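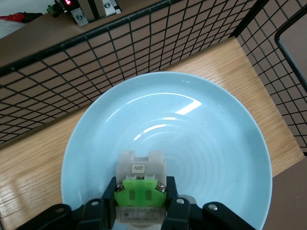 3.2 Surface finish and gloss of the test ware

Gloss on glazed tableware is usually reported as a single value taken at a fixed angle on a flat tile. Tiles are easy to fire and easy to measure, but they say little about finished ware, where the surface curves and the glaze thickness changes from the well to the rim. On a round plate with faint concentric rings, such as the light-blue one in Figure 1, overhead lighting shows up in the glaze as separate curved highlights, and the lower of the two is broken into an arc that follows one of the rings. A meter head placed across a ring of this kind reads low. We therefore took all readings in the shallow well, with the head turned so that its long axis ran along the rings.

Figure 1. Light-blue glazed plate under overhead lighting.

The ware came from two suppliers, Gremar and Rotich, and was bought through ordinary retail channels. Plates with visible chips or crazing were set aside before numbering, which left 824 pieces. Each was washed by hand, dried with a lint-free cloth and kept at room temperature overnight. Dark specks were not treated as defects unless they could be felt with a fingertip, following the sorting rule given by Pacheco in the Skunorside report.

Wear was produced with a Wokix rotary abrader fitted with a nylon pad. The pad was replaced every 700 cycles, and gloss was read at each change. Six readings were averaged per plate. Repeat readings by a second operator differed by about 2 gloss units, and this value is used as the measurement error in Section 4. Plates from the two suppliers were run in alternating order to keep drift in the abrader from being counted as a difference between glazes.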